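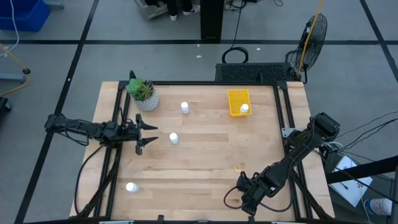 ## Worktop oil gone sticky, can I save it?

**posted by mossbank_flat** in Kitchens & Worktops

Right, quick one as I've got people coming at the end of July and the kitchen is a state.

We put in a solid wood worktop in spring. Strips glued together, pale stuff, came from Savden. The leaflet said oil it before use, so I bought a tin of Drarnilex hard oil and did three coats over two evenings. Probably too thick. Definately too thick. Now there's a tacky patch by the kettle about the length of my arm and the rest is fine-ish but shows every mug ring.

Tried so far:

- wiping with warm water and washing up liquid (no change)
- leaving the window open for a week (bit better, still grabs a tea towel)
- a second opinion from the shop, who said sand the lot and start again

I really don't want to sand the lot. The sink is already in and siliconed. Whole thing cost £835 with delivery and I'm scared of making a dip in it. Is there any way of getting just the sticky bit off? And is it safe to put food near it meanwhile?

Also one of the strips is much darker than the ones next to it. Was like that when it arrived. Will more oil even it out or make it worse?

---

**grainandglue**

You've got oil sitting on top that never soaked in. Very common. Doesn't need a full sand.

What I'd do:

1. Get a white nylon pad, the non-scratch sort. Not wire wool, bits of it get stuck in the grain and leave black marks near a sink.
2. Dampen the pad with white spirit. Windows open, hob off, no candles.
3. Rub the tacky patch along the grain, small area at a time, wipe with a clean cotton rag before it dries. Turn the rag often. It'll come off brown and gummy for a bit and then stop.
4. Leave it overnight.
5. If it still drags, do it again. If it's smooth but dull, light rub with 240 paper, by hand, with a block. Ten strokes or so, you're not going to make a dip doing that.
6. One very thin coat. Put a spoonful on a rag, spread it as far as it'll go, wait 15 minutes, then wipe off everything you can. It should look like you wasted your time.

Rags: lay them flat outside to dry or soak them in water before they go in the bin. Oily rags screwed up in a heap can catch fire on their own, had a scorched bucket once so I'm not just repeating the tin.

Dark strip — leave it. Oil makes all of it darker so the gap between that one and its neighbours mostly stays. The pale ones will yellow a bit with daylight over a year or two and it'll stand out less. If it's a mark and not the wood itself you'd see it cross over the joins. Sounds like just a darker bit of tree.

Food: use a board. I'd keep bread off the bare tacky part till it's cured, and the tin should say how long that is.

---

**tidewrack**

had the same with an Indo breakfast bar, mine never dried properly because the kitchen was freezing. stick a heater on in there and give it another week before you attack it. worked for me

can't say about Drarnilex, I used Thammasiri oil which is thinner and smells of oranges. wouldn't put one on top of the other without testing somewhere hidden tho

---

**hobnob_and_level**

Bit of a rant. Everyone buys wood tops for the look and then gets three quotes to replace them. A mate of a mate paid £1,827 for stone after his went black round the taps. Just so you know where this can end up.

But if you're keeping it:

- check the underside. Was it oiled too? If only the top's done it can cup, and then your silicone pulls away at the back. Bare underneath above a dishwasher is the worst one.
- don't leave wet cloths or the drying rack on it
- mug rings usually fade if you re-oil thin, the black ones round anything iron or steel won't. Those need sanding or oxalic acid, gloves and goggles for that
- re-oil when water stops beading. For me that's every couple of months near the sink, hardly ever elsewhere

Disagree with the heater idea above, blasting one end of a new top is how you get a split. Normal room heat, door open, fine.

---

**mossbank_flat**

Thanks all. Did the white spirit thing last night, started at 11 which was stupid, but the patch is nearly gone already. Two rags' worth of brown gunk. Going over the last bit tonight then one thin coat.

Underside is NOT oiled above the dishwasher. Of course it isn't. Can I do that lying on my back with the machine pulled out or does the top have to come up?

---

**grainandglue**

Lying on your back is fine. Small brush, thin coat, old towel on the floor, glasses on. Wipe it off same as the top and leave the machine pulled out overnight. There's foil vapour barrier you can stick up there afterwards once the oil's properly dry, any kitchen place sells it by the roll.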